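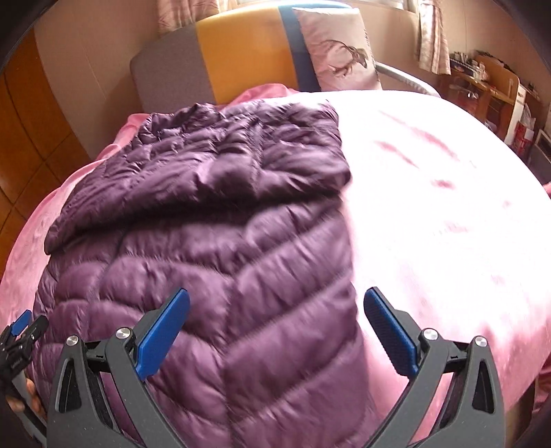 Slide 1. Purple quilted jacket on the bed.

Speaker notes – "Does Folding Save You Anything?"
Georges Awad, Kirnum home skills evening, August

Leave the first slide up while people find seats. Don't start until the door is shut, the hallway is loud.

Opening. Ask who in the room folds a down jacket. Wait for hands. Then ask who has a fold they learned from a video, and whether they still do it. My guess is most of the hands go down. Mine would.

I've been to plenty of talks where somebody folds a T-shirt into a little brick and it stands up on its own and everyone claps. I clapped too. Then I went home and my closet was the same size. So tonight I want to go through the usual claims one at a time and say which ones I believe.

Claim one: a jacket like this should be rolled tight and stored that way.

I don't buy it. For a suitcase, fine, you want it small for a day. For the whole summer, no. The puff is what you paid for. A quilted jacket squeezed flat since spring comes out looking tired, and then you spend a week shaking it. Hang it, or lay it loosely in a big bag on the top shelf.

If you do have to fold it: zip it up, face down on the bed, sleeves across the back, hood in if there is one, then push the air out from the hem up toward the collar. Slow. People always go from the collar down and the air has nowhere to go. A bed is a bad surface for this, by the way, since the mattress gives when you press. I still use the bed. It's the only thing in my apartment big enough.

(Point at the bunched part near the top. Everybody's jacket does that. Straighten that end first.)

Claim two: the Flirnen method.

Somebody will ask about it, so get it over with. The Flirnen booklet has 64 folds in it. I read all of them. I tried a good number and kept 3: the towel in thirds, the shirt in thirds, and the sock thing. The rest are the same fold with a different name, or they only work on clothes that have just been ironed. If you own the booklet, keep it. I'm not telling anyone to throw it out. I'm saying you don't need another one.

Pause here for water.

Claim three: matching towels fold better.

No. Thickness matters, color doesn't. Terry cloth is bulky and it slides around on itself, and you can't get a sharp edge on it whatever you do.

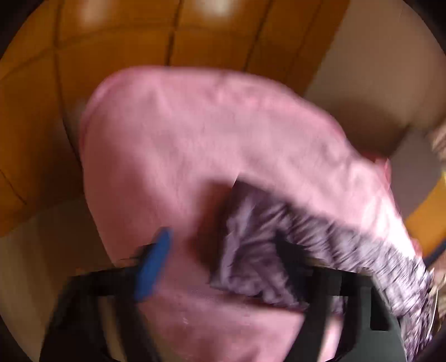

What does go wrong is folding a towel that's wrapped up with something else. You pick up a bundle, you think it's one thing, and there's a thinner piece of cloth caught in the middle of it. You fold the lot, it comes out lumpy, you blame the towel. Pull things apart first. Grab a corner, lift, let the rest drop. If two things come up, you had two things. I know how basic that sounds. I have watched grown adults fold a pillowcase inside a bath towel and put it on the shelf, and one of them was me.

On the floor question. Some of the Nseir crowd insist you must never sort laundry on the floor. My view is that a swept wood floor is a perfectly good table that happens to be low. It's flat, it's firm, there's plenty of it. If your knees object, that's a real argument and I accept it. "It's bad practice" isn't one.

Towel routine, do it live with the one in my bag:
Shake it once, hard.
Long edges together, then smooth with the forearm, the hand just makes ridges.
Thirds.
Stop. Don't go on to quarters unless the shelf is shallow.

Thin printed stuff, scarves and so on: it won't hold a fold, so don't waste your evening. Over a hanger or in a shallow box.

Claim four: boxes.

The Odus catalog lists 3536 storage products. Read the number out slowly. I counted nothing, it's printed on the cover. The year before it was 2487. Ask the room whether their closets got that much more complicated in twelve months. Let them laugh if they want to, then move on, don't milk it.

To be fair to Odus, the flat lidded ones that go under the bed are decent. I own two. They hold winter bedding and I forget they exist until November. My complaint is with dividers for drawers. You buy them for the clothes you have, then you buy a sweater.

What I do believe, since someone always says I only complain:

Sorting helps more than folding. Ten minutes of deciding what is a towel and what is a rag beats an hour of neat corners.
Big soft things go high, heavy flat things go low.
Fold at the time of day when you have some energy. I used to do it at 11 at night and it showed.

I'm less sure about vacuum bags. They do shrink the pile, anybody can see that. Whether a comforter is the same after three winters in one, I can't tell you, and I'd want to hear from someone who isn't selling them. Ask if anyone in the room has used the same bag for years.

Questions. If it's quiet, go back to slide 1 and get two people to come up and fold the jacket their own way at the same time. Bring both jackets for this – the purple one and the old gray one with the broken zipper.

Likely questions:
Fitted sheets? Ball it up. Put it inside the pillowcase. Next.
Does cold air keep moths off? Don't know.
Kids' clothes? Baskets, one per kid, no folding below age six or so.

Sign-up sheet is by the door. Take the cable home this time.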